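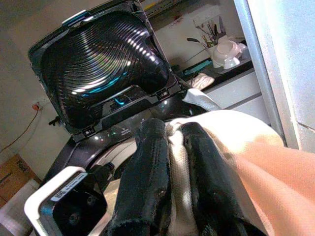
On 3/22/21, a lurker on the Sumcombe list wrote:

> Has anyone had luck teaching the laundry task by hand? I mean holding
> the gripper yourself and doing the motion, with the wrist camera
> recording. I've been driving ours from the other room with the Vullier
> controller and I can get a towel out of a washer maybe one try in
> three, and it takes forever. My policy learned to hover over the drum
> and think about its life. Is it worth switching, or do I just need
> more demos? I have 242 so far.

Oh boy, yes, I've been living in this exact hole since February, so let me dump everything I've got while it's fresh.

Short version: switch, at least for the washer. I did the remote thing for weeks on the Rilwood arm and my problem was the same as yours. You can't feel when the cloth is caught. On the screen it all looks fine, you pull, and up comes half the load because one sleeve was wrapped around everything else. With the gripper in my own hand I notice the tug right away and I let go and regrab (sometimes I don't even know I'm doing it until I watch the recording). Those little regrabs are gold! The remote demos had almost none of them, I'd just back all the way out and start over, and guess what the policy learned to do.

I wouldn't throw out your 242, though. I kept my remote ones for the part where the arm comes over the top of the machine and lines up, and they're fine for that. What I cut was everything after the fingers go in.

Some stuff that tripped me up with a top loader:

The lid. Ours is dark shiny plastic with ridges molded all over the inside, and when it's open it fills a big chunk of the wrist camera's view. Every highlight on it moves when you move. I had one batch where I'd recorded everything with the kitchen light on and then tested with it off, and the thing went straight for the lid like it was a shirt. Now I mix the lighting on purpose. I also start from different heights so the lid isn't always in the same spot.

Finger covers. I went with fuzzy black fabric over the fingers and I like it a lot for cloth, the bare ones just slid. They do pick up lint. Check them before you record, a gray fuzzball on the tip is in every single picture after that and then one day you clean it off and your policy has never seen a clean finger in its life.

Pinching. Go in with the fingers wide, get a fold standing up between them, then close. I used to scoop, which works great for a human wrist and terribly for the arm, it can't make that last bit of twist. So when you're doing it by hand you have to be a little disciplined and only do things the arm can do. I taped a note about it to the wall and still forgot, and had to toss 17 in a row.

Colors. Please mix your laundry! I'd been using plain cream cloths and nothing else, and when I put a peach one in with them it was like starting over. Thin pieces hanging over the back rim are also worth having in there on purpose, mine ignored anything that wasn't down in the drum until I'd recorded a bunch of those.

As for how many, I know somebody on the Voyle thread was saying you need 2000 before it's worth training anything. Maybe for a whole load, start to finish. For one piece of cloth, out of the drum and into a basket, I got something I could stand to watch with 43 good ones by hand plus the old remote approaches. It still misses socks. I haven't got a clue what to do about socks.

One question back at you: are you trimming the pauses? When I drove it remotely I'd stop dead over the drum while I figured out where to go, and I suspect that's where your hovering is coming from. I cut any stretch where the gripper sat still with the fingers open and mine got a lot less dreamy. Try that before you record anything new, it's an evening's work and you might get more out of those demos than you think.

If you want my trimming script I can send it, it's ugly and it assumes the Rilwood log format, so you'd have to change the part that reads the finger width.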